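Reading time: 7 minutes

Case record: Duplicate and missing item records after catalog import
Customer: Rungrueang Home and Gift
Product: Cleseso Inventory, hosted edition
Priority: High, lowered to Normal on second update
Assigned to: Jingyi Wan, Catalog Support
Reported by: Xiaoqing Ding, Store Systems
Status: Closed

Problem as reported

Following a scheduled import of the supplier price file from Ater Wholesale, the customer found that the item list in Cleseso Inventory no longer matched the file. The import summary stated that 1,429 rows had been read and accepted with no errors. The item list, filtered to the same supplier, showed fewer records than that. Several items that had been on sale before the import could not be found by barcode at the register, although they could still be found by name. Staff at the main store were keying prices by hand.

The customer asked whether data had been lost, whether the import could be reversed, and whether the stores should stop selling the affected lines until the matter was settled.

Environment

Hosted edition, three store locations, one shared catalog. Register software is the Adlow counter client, current release. Price files are received from the supplier as comma-separated text, opened in a spreadsheet program by the customer for review, saved, and uploaded through the Import page. Import profile: "Ater standard," created by the customer in April. Match field: Barcode. Secondary match field: none. Option "Update existing records" was on. Option "Stop on first duplicate" was off.

First response, June 12, 2023

The customer was advised that no records are deleted by an import. Records that are overwritten are held in the change history and can be restored by Support on request. The customer was asked not to run the import a second time and not to edit affected items by hand, as manual edits are treated as newer than the history and will be kept in preference to it.

Sales were permitted to continue. Transactions keyed by name are recorded against the internal item number and are not affected by a change to the barcode field.

The customer was asked to supply the following:

The original file as received from the supplier, not opened or saved in any other program.
The file as uploaded.
The import summary page, saved in full.
The item number and name of one product that could be found by name but not by barcode.

Customer reply

The customer supplied both files and the summary. The supplier's original had been kept in the mail archive and was forwarded unopened. For the sample product, the customer chose a plain black phone case from the accessories department and supplied the item number. The customer noted that the case had been sold without difficulty the previous week and that its label had not been changed.

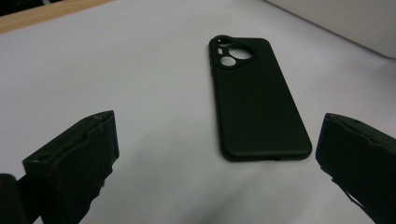 Attachment 1. Sample product: phone case, black, back side up.

The customer further reported that a colleague had run the import on the test catalog with the same result. No changes had been made to the test catalog beyond this, and the customer was content for it to be cleared.

Analysis

The two files were compared. The supplier's original contains barcodes written as full numbers, some of them with leading zeros. In the uploaded file, the same column had been changed in two ways. Barcodes that began with one or more zeros had lost them. Barcodes of 12 digits or more had been rewritten in scientific notation, so that many different barcodes appeared as the same short value.

Both changes are the normal behavior of a spreadsheet program when it opens a text file and treats a column of digits as numeric values. The change takes place when the file is saved. It is not visible in the row count, and the file remains valid in every other respect.

As the match field was set to Barcode, the import treated each row with an identical short value as an update to the same item. The first such row created a record. Each later row overwrote the name, price, and department of that record. The summary counts rows accepted, and an overwrite is counted as an accepted row. This accounts for the difference between the summary and the item list.

Rows that had lost leading zeros did not match any existing item and were added as new items. The older records remained in the catalog under their correct barcodes but kept their old prices. The customer had not reported this second group, and it was found only when the files were compared. The customer was informed by telephone the same afternoon.

The sample product did not fit either pattern. Its barcode was not in the change history at all. On inspection, the record had been merged by hand into another record shortly after the import, apparently in an attempt to clear a duplicate. The customer confirmed that an assistant manager had merged 16 records before the instruction to leave the catalog alone had reached the store. Merged records keep the barcode of the surviving item only. A separate step was therefore required for this group.

Action taken

1. A copy of the live catalog was taken before any change was made. It was retained on the support server under the case number.

2. The import was reversed from the change history. Items created by the import were set to inactive. Items overwritten by the import were returned to their earlier name, price, and department.

3. The merged records were separated individually, using the list provided by the store. Sales recorded after the merge were reviewed with the customer and moved to the correct item where the receipt allowed it. Two sales could not be assigned with certainty and were left on the surviving record at the customer's request.

4. The supplier's original file was uploaded directly, without being opened in a spreadsheet program. The import was run first with "Preview only" selected. The preview was sent to the customer and approved in writing.

5. The import was run on the live catalog after close of business. Row count and item count agreed.

6. Register clients were instructed to download the full item list at next startup. One register at the second location did not complete the download, having been left in training mode. It was restarted in normal mode and the download completed.

Customer confirmation

Xiaoqing Ding confirmed on the following morning that a selection of items from each department had been scanned at every store and that the correct names and prices were displayed. The phone case used as the sample was among them. The customer asked that the case remain open through one full trading day, and this was agreed.

A further question was received regarding shelf labels. Labels printed between the first import and the reversal would show incorrect prices for overwritten items. The customer was directed to Reports, Labels, Print History, where labels can be listed by time of printing. The customer reprinted from that list.

Recommendations given to the customer

Price files should be uploaded as received. Where a file must be reviewed beforehand, it should be viewed in a plain text editor, or brought into the spreadsheet program by way of its text import function with the barcode column set to Text.

The import profile should be changed so that "Stop on first duplicate" is on. With this option selected, the import halts when two rows in the same file share a match value, and the row numbers are shown. The customer has made this change.

A secondary match field should be set. Supplier item code is suitable for Ater files, being present on every row and containing letters, which prevents it from being treated as a number.

Files of more than 1,000 rows should be run in preview before they are run live. The preview page lists new items and updated items separately, and an unexpected number in either column should be investigated before the import is approved.

Permission to merge records should be limited to catalog administrators. By default it is given to all users with the Manager role. Instructions for changing this were sent under separate cover.

Internal notes

The wording of the import summary has been referred to the product group. The summary at present shows rows read, rows accepted, and rows rejected. It has been proposed that accepted rows be divided into created, updated, and updated more than once. No release has been assigned. Customers who ask should be told that the request has been recorded and should not be given a date.

The help page "Preparing a supplier file" mentions leading zeros but does not mention scientific notation. A correction has been submitted by Jingyi Wan and is awaiting review. Until it is published, agents may send the text of the first recommendation above.

Agents handling similar cases should ask for the unopened supplier file in the first reply, and should ask directly whether any records have been merged or edited since the import. In this case the second question was not asked until analysis had begun, and the sample item could not be explained until it was answered.

Resolution code: Data preparation, customer side. Secondary code: Documentation gap.

Related articles: Restoring records from change history. Separating merged items. Import profiles and match fields.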